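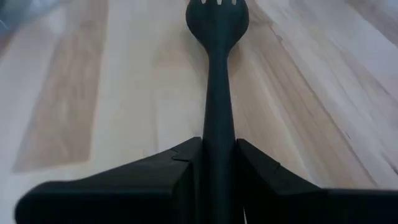
## 4. Recording your first batch of grasps

I've written this part for the cutlery set, as it's what most people start with (and it's where I made nearly all my mistakes!). If you haven't done the Pandari arm's zero check in section 3, go back and do that first.

1. Lay one piece of cutlery flat on the table, handle towards the arm. Black plastic on pale wood works nicely - the wrist camera picks out the edges without any fuss.
2. Open Drumora, choose **New batch** and type a name. I use the object and my initials, so "spork_mr" for me.
3. Press the green pedal and wait for the beep. Anything you do before the beep isn't saved.
4. Guide the arm down until the fingers are either side of the handle, then close them slowly. You want the handle held between the two inner faces, with the head of the spork still in the camera's view.
5. Hold still for five seconds. I know it feels like ages.
6. Lift, put the piece back down, open the fingers and press the pedal again to stop.
7. Mark the take **good**, **slip** or **bin**. Please keep your slips! The model learns a lot from them, and I threw away over 60 before Bernd Heitmann caught me at it.
8. Turn the piece a little, shift it a bit and go again from step 3.

**Note:** A full batch for one object is 576 takes. You don't have to do them in one sitting - Drumora picks up where you left off, as long as you keep the same batch name.

**Note:** If the ends of the fingers look blurry in the preview, leave the focus alone. It's set for the object and the table just ahead of them, and fiddling with it means redoing the camera check.

**Caution:** Keep your own fingers out of the gap while the pedal light is on. The grip is gentle on plastic but it still pinches.

**Caution:** Don't change the grip force halfway through a batch. If you must, close the batch and start another with "_b" on the end.

Copying finished batches to the shared drive is in section 5.

*Maksym Romaniuk, June 14, 2018*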